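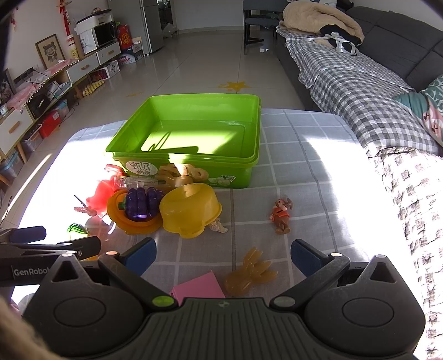 Truvine tablecloth in gray and white check, in strong sunlight

Truvine Check Tablecloth
Article no. 2323
Made by Plokcombe Table Textiles

The Truvine is our everyday tablecloth for kitchen and garden. It is woven from cotton with a small part of linen, and the color is dyed in the yarn before weaving. For this reason the check is the same on both sides, and you can turn the cloth when one side has a stain and guests are already at the door.

We have produced the Truvine for seven years. In October we changed the hem. The old hem was folded one time and some customers wrote to us that the corners became wavy after many washes. The new hem is folded two times and the corners are sewn at an angle, so they lie flat. If you have an older Truvine and want to buy a second one to match, please know that the check is the same but the hem looks a little wider.

Sizes

The cloth comes in four sizes: for a small square table, for a table of four persons, for a table of six persons, and the long size for two tables put together. Please measure your table top first and then add the hang you wish on each side. For daily use a short hang is more practical, especially with small children. The exact measures are printed on the paper band of every cloth.

Washing

Wash the cloth before first use, separately, in warm water. It will shrink a little in the first wash and this is already calculated in the size. Do not use bleach. Take it out of the machine soon after the program ends and hang it by the long side. Iron while still damp, if you like it very smooth. Many people do not iron it at all.

Red wine and berry stains should be put in cold water the same evening. For candle wax, let it become hard, lift it with a spoon, and iron the rest between two sheets of kitchen paper.

Use outdoors

The cloth can be used outside, but it is not coated and will take in rain. If it stays in full sun for a whole summer, the gray will become lighter. Weights for the corners are sold separately under the name Jumer. They have a clip and do not make holes in the fabric.

Matching items

Nazari napkins, same yarn, sold in packs of four
Jumer corner weights, sold in packs of four
Truvine table runner, gray only

Questions about sizes and orders of fabric by length are answered by Khải Kim in our customer office. The office is closed on Thursday.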